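Review: Zamlow teleoperation console for recording suturing demonstrations

We bought the Zamlow hand console to teach a two-arm surgical robot how to close a straight cut. The idea is simple enough. A person sits at the console and sews, the robot's instruments copy the hands, and the software saves the arm positions along with the video. A policy is trained on those recordings later. We have used it since May and have 160 saved demonstrations, which is enough to say what works and what doesn't.

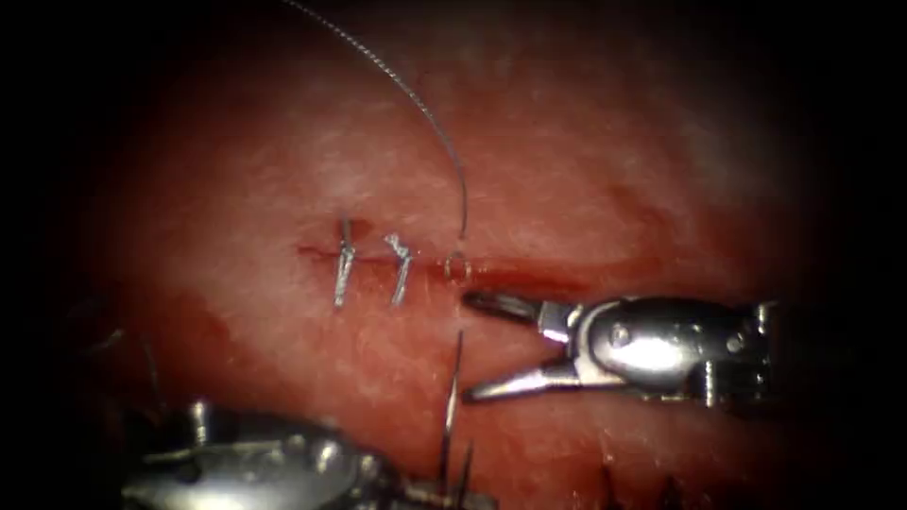 Bumemberg Institute / Department of Surgical Robotics / Equipment Reviews

Setup took an afternoon. The console ships with two hand grips, a foot pedal tray and a viewer. Zamlow's manual covers its own arms well and other arms badly, so Adalberto Brandão wrote the joint mapping for ours himself. If you have mixed hardware, plan for that.

The grips are the best part. They are light, and the wrist turns freely enough that you can drive a curved needle in one motion without stopping to reset your hand. Motion scaling has 3 settings. We use the middle one for the stitch and the finest one for tying. Switching between them is done with the pedal and the recording keeps going, with the change marked in the log.

There is no force feedback. You judge how hard you are pulling by watching the thread and the tissue. Leokadia Rutkowska, who did most of our sewing, was used to this within a day or two. New operators were not, and we threw out 33 early recordings for torn edges or dropped needles.
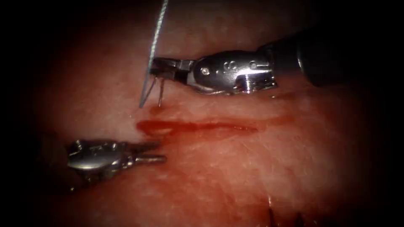

Labeling is where the Zamlow software earns its price. You can mark the phases of a stitch live with the pedal or afterward on a timeline, and we recommend afterward. Operators forget to press the pedal when they are busy. We start a new segment when the needle is held over the edge of the cut with its points close to the tissue and the other instrument's jaws are empty beside it, which is easy to find when scrubbing through video. The pass through the tissue gets its own label, and so does the handoff.

Playback is less good. You can replay a demonstration on the arms, but only from the beginning. If the part you care about is the third knot, you wait. The export tool also stalled on us twice with long sessions, and both times we had to restart it and export in smaller batches. Nothing was lost.

We tried the Raptis console before this one. Its viewer is sharper and the seat position is more comfortable, but the clutch is on the grip, and pressing it moved the needle slightly each time. Those small jumps ended up in the data. With the clutch on a pedal the recorded paths are much cleaner.

The viewer on the Zamlow could be brighter at the edges. Fine thread against red tissue is hard to follow once it leaves the lit area, and operators tend to keep all the work in the middle. Replacement grip pads come from Sindimetti and take a while to arrive, so order a spare set with the console.

Our plan is to reach 1,000 demonstrations from several operators. I would buy the Zamlow again for that job. For a group that mainly wants to replay and edit motions, I would wait for a software update.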